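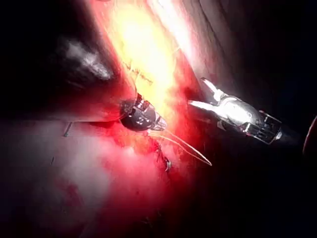

Page 2

Cillholm Comedy Nights – progress report to the Plevier Fund
August 2021

Sorry for the brevity, writing this between the get-in and the doors. Full accounts come with the final report as agreed.

Where we are

Open again. Properly open, with people in the room and a bar. The spring plan was for the workshops to run in person from the start but the first ones had to go online, which you know from the last report. Comedy on a laptop is hard going. Everyone muted, no laughs, new acts rushing because silence sounds like dying. We shortened the sessions and used them for writing instead, bring in five minutes on paper, cut it to three. That worked better and we've kept it as the first half of the live workshops.

The live workshops are at the Ledesma, upstairs room. Low ceiling, chairs close in, good for laughs. Landlord has let us have it at the old rate until November, then we need to talk again.

Audience

258 tickets sold across the gigs since reopening. Below what we put in the application, above what I expected in June. First night was thin and a bit nervous, people sat at the back with their coats on. Second was better. The last one sold out at the reduced capacity, which is 56, and we had to turn a few away at the door. Walk-ups are down on before and most people now book the same day, which makes it horrible to plan for but seems to be the same everywhere.

Pay what you can tickets are going mostly to under-25s. Nobody has abused it as far as I can tell. Want to keep it.

New acts

This is the part you gave us the money for so a bit more on it. The group has settled. We lost a couple early on – one moved away, one decided she'd rather write than stand up, and she is now writing sketches with two of the others, so not really lost. The rest have all done at least one spot in front of a paying crowd.

Boonsong Chaimongkol has come on furthest. Started with a set on his parents' takeaway that was all set-up and no jokes, he'd say so himself. Now has a tight ten minutes and has been asked to open for the touring bill at Nirkelmont. He was paid for it. First paid booking for anyone on the scheme and one of our targets, so that's ticked.

Others are slower. Fine. Some of them are very funny in the pub and go stiff at the microphone and that only shifts with stage time. We've added a short open spot at the top of every gig for exactly this, with the compère going back on straight after to pick the room up if needed. It has been needed.

Mentoring is behind. Two of the professional acts who had agreed to do it got their own tours back at short notice and have gone. Can't blame them after the year they've had. I've been covering their sessions myself, which isnt what you were promised. Replacement for one is confirmed, other still being chased.

Money

On budget overall. Underspend of £1400 on travel as the mentors weren't travelling. I'd like to move it to fees for the new acts – at the moment they get a drink and bus fare for the open spot and I don't think that's right past the first couple of goes. Could you let me know whether that needs a formal change request or whether an email is enough? Sound hire came in higher than quoted. Covered from box office.

Problems

The microphone lead. The date clash with the quiz, my fault, won't happen again. One heckler, asked to leave, left. Access – the upstairs room has no lift, we said in the application that we'd look at a ground floor alternative and we have looked at the back bar but the fruit machine can't be switched off during opening hours. Going to see the library hall next week. If it works the autumn showcase will go there instead of the Ledesma. This has dragged on too long and I'd like it sorted before the next report.
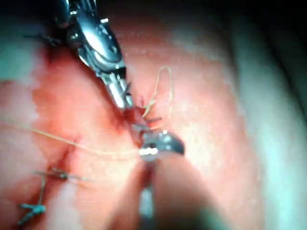 Will the showcase still go ahead if the capacity limit comes back?
We would run it twice on the same evening with a smaller audience each time, and the acts have already said they would do both shows.

Next

Workshops restart after the bank holiday. Line-up for the showcase fixed by the end of the following month, posters after that. Recording of the showcase for the acts to use as a demo, quote attached seperately. Feedback forms from the group to follow, I have them on paper and they need typing up.

You'd be very welcome at any of the gigs, just say and I'll put your name on the door.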